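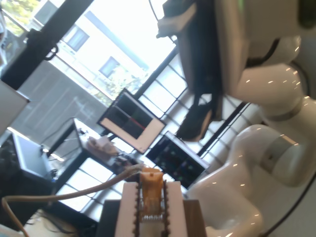
Arnex Grip Kit 2, bench review
3 October 2025

The Grip Kit 2 is a parallel gripper package for light research arms, sold by Arnex as a body, two fingers, a set of ridged rubber pads, a cable and a mounting plate. Our unit arrived in April and has been on the arm since then, mostly picking up soft goods and small electronic parts. We paid list price through Veloso, the regional distributor.

Installation

The plate went on without shimming. The supplied bolts are the correct length for our wrist but a little short for the older Grevetti flange, so check before ordering. The cable runs outside the arm. Arnex supplies clips for it, and they hold, but the service loop has to be longer than the manual suggests or the cable pulls tight at full wrist rotation. Ours now has a generous loop near the gripper and has given no trouble.

Software setup took an afternoon. The driver exposes position, speed and current limit. There is no true force reading – current is the only proxy, and it drifts until the motor has warmed up.

Fingers and pads

The white fingers are stiff enough for anything this class of arm should be lifting. The brown rubber strips are the best part of the kit. The ridges catch a fold of cloth that a flat pad would let slide, and they do it at a low closing force. On folded T-shirts we logged 70 picks from a flat table and lost 3, all on thin synthetic fabric. On cotton there were no drops.

Small parts are less convincing. The ridges are coarse, and a narrow component can settle into a groove at an angle. For connectors and boards we would want a smooth pad, which Arnex does not offer. Gultton sells one that fits after trimming.

The pads are bonded, not screwed. One strip began to lift at the tip after some 7 weeks and was glued back with contact cement. Replacement strips come only as a full set.

Control

Closing motion is smooth at low speed. At the top setting there is a visible bounce at the end of travel, which the damping parameter reduces but does not remove. Repeatability was good enough that we stopped re-zeroing at the start of each session.

The emergency release works with power off. It needs a hex key, and the screw is hard to reach with the arm folded.

Documentation

The manual covers wiring well and tuning badly. The default gains are usable. Support answered two questions within a day and left a third, on current calibration, open.

Verdict

Recommended for fabric and packaging work. For electronics handling, budget for different pads and the time to fit them. Firmware tested was the version shipped with the unit; the later update has not been installed.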